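Pool players wanted for a study of sports prediction contests

Trindari is recruiting 800 adults who fill out brackets, pick'em sheets or survivor pools at least once a year. We want to know how people change their picks when they can see what everyone else in the pool has chosen.

You will play 9 short rounds online, picking winners in made-up basketball tournaments, and answer a questionnaire after the last one. Allow 40 minutes. No betting is involved and no money changes hands between players.

You must be 18 or older and live in the United States. People who took part in our January survey may not sign up again. You don't need to be good at picking winners.
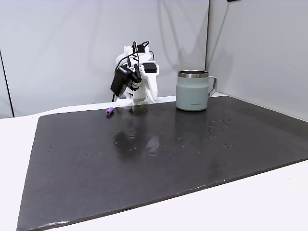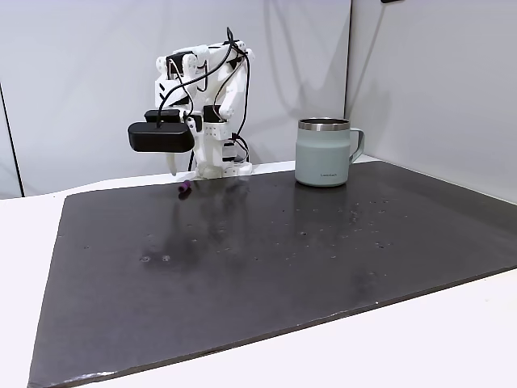
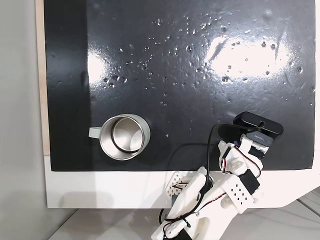 Sign up through the form on the Trindari site and enter study code 3003. Places are filled in the order forms arrive. We will email you a link and a start time. If your team name from another pool is the one you want to use, put it on the form.

Posted Monday, April 9, 2018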